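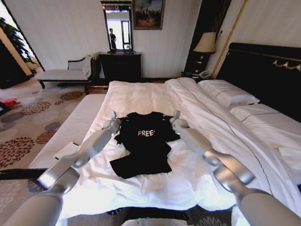
If you've got two arms and more than one kind of gripper to pick from, at some point you have to decide which kind goes on for cloth. I spent most of January going back and forth on this, and I've ended up with a little routine that takes me one afternoon per gripper pair. I'll walk you through it using a T-shirt on a bed, which I think is the meanest fair test you can give a pair of arms.

Why a bed? Because it's soft! On a hard table the fingers can press down and the cloth has nowhere to go. On a duvet the whole surface sinks, and a gripper that looked great on the bench will happily pinch up a mouthful of bedding along with the shirt. I want to find that out early.

What I compare: the stubby fingers from Nastix, and the longer padded ones that Anas Semaan cut for us in the shop at Clistbridge. Same arms, same controller, same shirt.

Step 1. Pick a shirt that stands out from the sheets. Black on white is my favorite, for the cameras and for me. Lay it front side up with the collar pointing away from the arms, then leave it a bit messy. Don't smooth it! A perfectly flat shirt tells you very little.

Step 2. Bring both arms over the shirt and stop just above the fabric, one gripper on each side of the collar, near the shoulders. Get them to the same height by eye first, then fix it up in the controller. If one side is lower, it'll touch first and drag the collar over before the other one gets there. I lost a whole morning to that before Dolores Van Dusen walked by and asked why my left arm was slouching.

Step 3. Save that pose. I call mine "shoulders" and every single run starts from it. When you swap fingers the tips end up in a different place, so redo the height and save it again under a new name. (Ask me how I know. Okay, don't.)

Step 4. Come down slowly, straight down, and close. Lift both arms together, just high enough to see daylight under the collar. Hold for a slow count and put it back.

Step 5. Write down one of four things: shirt only, shirt plus bedding, one side only, nothing. Keep it that simple. I used to score "quality of grasp" out of ten, and my numbers on a Friday had nothing to do with my numbers on a Tuesday.

Step 6. Mess the shirt up again and repeat. I do 40 lifts per pair of fingers. Elias Awad thinks that's too few and he may be right, but my back has opinions too.

On my last round the padded fingers got shirt only on 22 of 40, and the stubby ones on fewer than that. The stubby ones were much better at not grabbing the duvet, though, so when they missed they mostly came up with nothing. If you're working over bedding you might prefer that kind of miss. I do.

A couple of loose ends. Watch your wrist cameras when the sun comes in from one side, as white sheets can wash right out and the exposure hunts around. I lock mine before the first lift. And check the cables after every finger swap, with the arms powered off please.

Next I want to try one of each, padded on the left and stubby on the right. Sawsan Dabbas has a bet with me on that one and I'll post the numbers when I have them.

Related posts
Wrist camera or head camera for soft stuff?
Setting up the Lenz controller for two arms
Finger pads: what wore out and what didn't
Pillowcases are harder than shirts
Notes from our Cimham visit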